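Forko ließ los, immer eine halbe Sekunde zu früh. Das war alles. Mehr hatten sie in drei Tagen nicht rausgefunden.

Iida saß auf der Arbeitsplatte im Nebenraum, Laptop auf den Knien, kalter Kaffee. Protokoll offen. Zeile um Zeile dasselbe. Griff zu, Kraft da, Weg frei, Kraft weg. Warum weg. Keine Fehlermeldung, nicht mal eine Warnung. Er ließ einfach los und meldete Erfolg.

»Er lügt«, sagte sie.

»Er misst falsch«, sagte Elżbieta aus der Küche. »Das ist was anderes.«

Elżbieta Witkowska war 67 und hatte bei Grumex Webstühle repariert, dann Abfüllanlagen, dann gar nichts mehr, bis Ikonen sie anrief. Ikonen zahlte schlecht und spät. Sie war trotzdem gekommen, mit dem Nachtzug nach Skuverville, eine Tasche Kleidung und zwei Taschen Werkzeug. Laptop hatte sie keinen. Wollte sie auch nicht.

»Noch mal«, rief sie. »Vom Becken aus. Langsam.«

Iida tippte. 83 Prozent Geschwindigkeit, dann 60, dann noch weiter runter. Draußen Regen, seit dem Morgen schon. Der Termin war am 10. März 2018, also morgen, und morgen kamen die Leute mit dem Geld und wollten sehen, wie jemand anders ihr Geschirr abräumt. Mehr wollten die nicht. Einen Teller. Vom Becken auf das Gitter, fertig, Hände schütteln, Schnittchen.

»Läuft«, sagte Iida. Rutschte runter, ging rüber. Blieb in der Tür stehen.

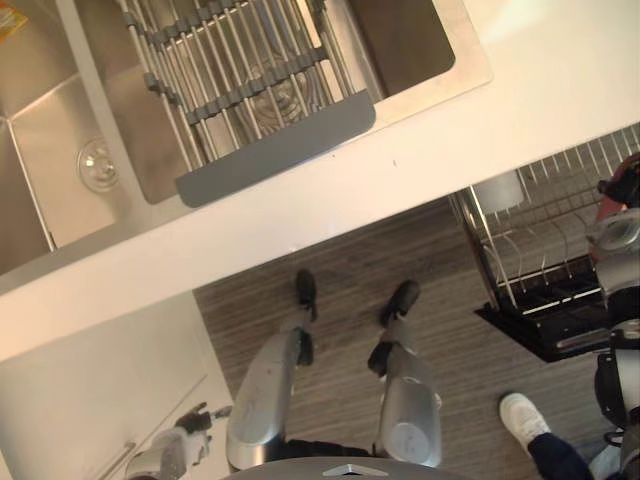
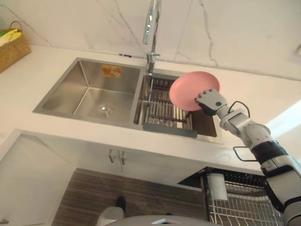 Elżbieta hatte den Kopf schief gelegt. Sie hörte zu. Das machte sie immer so, Iida hatte es am ersten Tag für Schwerhörigkeit gehalten und lauter geredet, peinlich.

»Da«, sagte Elżbieta.

»Was da?«

»Du hörst das nicht?«

Iida hörte den Kühlschrank. Den Regen. Irgendwo unten eine Tür. Und dann, ganz kurz, ein Ticken, wie wenn man mit dem Fingernagel gegen ein Glas geht. Danach der Knall. Teller Nummer weißichnicht, diesmal heil geblieben, immerhin.

»Das Ticken«, sagte sie.

»Das Ticken. Wo?«

»Handgelenk?«

»Handgelenk ist weit. Hol mir die Lampe und mach ihn aus. Ganz aus, nicht schlafen.«

Ganz aus dauerte. Arme in Ruhelage, Bremsen rein, Strom weg, dann auf die Anzeige warten und dann noch mal warten, weil Elżbieta der Anzeige nicht traute. Iida zählte im Kopf. Dachte an die Miete. Dachte an Januar, als sie Forko ausgepackt hatten und er eine halbe Stunde nur dastand und alle geklatscht haben.

Vier Schrauben an der Abdeckung, die vierte rund gedreht. Elżbieta fluchte auf Polnisch, leise und ausdauernd. Nahm eine Zange. Nahm eine andere Zange. Dann war das Ding offen und sie leuchtete rein und sagte erst mal gar nichts.

»Und?«

»Wer hat das zuletzt zugemacht?«

Iida überlegte, ob sie lügen sollte. »Ich. Glaub ich. Vor zwei Wochen, nach dem Kabeltausch.«

»Mit Drehmoment?«

»Mit Gefühl.«

Elżbieta hielt ihr die Lampe hin. Da war ein Stecker, winzig, graue Nase, und die Nase saß nicht in der Raste. Fast. Ein Haar daneben. Jedes Mal wenn das Gelenk über einen bestimmten Winkel ging, zog das Kabel, und der Stecker tickte kurz raus und wieder rein. Für den Rechner war das: keine Last mehr. Teller steht. Aufgabe erledigt, Hand auf, danke.

»Er hat nicht gelogen«, sagte Iida.

»Sag ich doch.«

»Er hat wirklich gedacht, er ist fertig.«

»Er denkt nicht. Halt die Lampe gerade.«

Sie drückte die Nase rein, mit dem Daumennagel. Klack. Zog dran, nichts. Legte das Kabel neu, eine weitere Schlaufe, Binder drum, nicht zu fest. Neue Schraube aus einer Blechdose, in der früher Bonbons waren. Diesmal mit dem Drehmomentschlüssel, und sie ließ Iida zuschauen, bei jeder einzelnen, ohne ein Wort dazu zu sagen. Das war schlimmer als schimpfen.

Strom an. Bremsen auf. Referenzfahrt, der übliche kleine Ruck in der Schulter. Iida startete die Schleife und setzte sich auf den Boden, Rücken an der Wand.

Erster Durchgang. Kein Ticken. Zweiter. Dritter. Beim zehnten holte Elżbieta sich ein Brot aus der Tasche und aß es im Stehen. Nach dem zwanzigsten drehte Iida die Geschwindigkeit wieder hoch, eigentlch gegen die Abmachung, und Elżbieta kaute weiter und tat so, als hätte sie nichts gemerkt.

»Im Protokoll steht jetzt 591«, sagte Iida irgendwann. »Durchgänge. Seit Januar.«

»Und wie viele davon gut?«

»Laut Forko alle.«

Da lachte Elżbieta zum ersten Mal, seit sie hier war. Kurz, durch die Nase, mit Krümeln.

Um elf schrieb Ikonen eine Nachricht. Ob alles bereit sei. Ob man vielleicht auch Gläser zeigen könne, die Gäste würden sich über Gläser freuen.

Iida las es vor. Elżbieta wickelte das Brotpapier zusamen, steckte es ein und zog sich die Jacke wieder aus.

»Gläser«, sagte sie. » – Na gut. Mach ihn aus. Ganz aus.«

Kontakt | Impressum | Alle Texte © bei der Autorin | Nach oben

Diese Website verwendet Cookies. Mit der weiteren Nutzung stimmen Sie dem zu. OK | Mehr erfahren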